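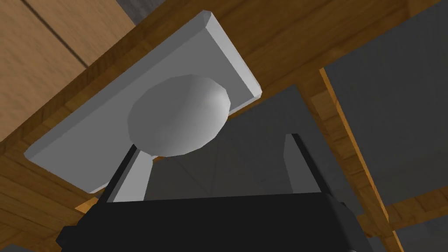

We make cabinets, mostly kitchens and built-ins for schools. Last February the shop bought a Tritum arm with a two-finger gripper to open and close finished doors and drawers before they ship. The arm came with a planning program called Teka, where each job is built and run on screen before the real thing moves. I have used both long enough to review them, and most of this is about the program, because that is where the work went.

**What it does**

You load a cabinet model, place the arm, and tell Teka which handle to go for. It plays the approach from the gripper's own view or from the side. If the fingers would hit a rail or come in crooked, you move a waypoint and run it again. When you are happy, the job goes to the cell.

The graphics are simple. Wood is one repeating grain, and round parts have flat spots you can see without looking hard. A knob on a backing plate looks like a knob on a backing plate, and that is enough to judge a grasp by. I would not show it to a customer.

**Setup**

The quote said 7 days. It took 22. Some of that was ours: our drawings were built for cutting lists, and half of them had no hardware in them at all. Padilla, the dealer, sent a technician for the install and answered the phone afterward, which I give them credit for.

Bar pulls were easy from the start. Knobs were harder. A round knob gives two flat fingers very little to hold, and the default approach came in too far to one side for most of ours. We now keep a separate template for knobs, with a slower last move and the fingers opened wider. The manual has one page on this and it isn't a good one.

**What changed on the floor**

Shiela Estrella ran final check by hand before the arm came. She opened every door, felt for rub, listened to the hinge and signed the tag. On a big order that could be 184 doors, and her shoulder was bad by the end of it. She now spends mornings in Teka setting up the day's jobs and afternoons on whatever the cell has rejected.

I asked her what she thought of it for this review. She said her shoulder is better and her eyes are worse, and that she misses walking around. She also said she catches less on the good cabinets now, as she never touches them. A door can pass on pull force and still have a finish run on the inside edge. We put a quick visual check back in after one order went out that way – it takes up a part of the time we thought we had saved.

Her pay went up one grade, after she asked twice. The second check position was not filled when the man in it retired. The company had told us no jobs would be lost, and on paper none was. People on the floor noticed all the same, and anyone buying one of these should decide what they are going to say about that before the crate shows up.

The assembly crew had a different complaint. The cell logs every reject with a station number, and for the first few weeks the list was printed and hung by the time clock. It came down after a meeting. The log now goes to the lead only, and the arguments have mostly stopped.

**Good**

- Running a job on screen first has saved us from damaged doors. I can think of several approaches that would have put a finger through a panel.
- Changing one handle position updates every job that uses it.
- The pull force readings are steady. We found a bad batch of hinges from them.

**Not so good**

- Teka does not know a part is heavy unless you type it in. Tall pantry doors swing differently in the shop than they do on screen.
- Dark cabinet interiors are hard to read. There is a light setting, but it goes back to default every time you open a file.
- Only one person can have a job open. With two shifts this is a daily annoyance.
- Training was a single session, and the second shift slept through it at home. We paid extra for another.

We also had a demo of the Stundemitz system before buying. Its program is nicer to look at and lets two people work in one file, but it wanted its own brand of gripper and a bigger cell than we had floor for.

**Would I buy it again**

For a shop with long runs of similar cabinets, yes. For custom work I would keep a person on it. Our one-off pieces still go to the bench by the window, and Shiela does those by hand on the days she has time.

Rating: 3.5 out of 5. I will update this if the light setting gets fixed.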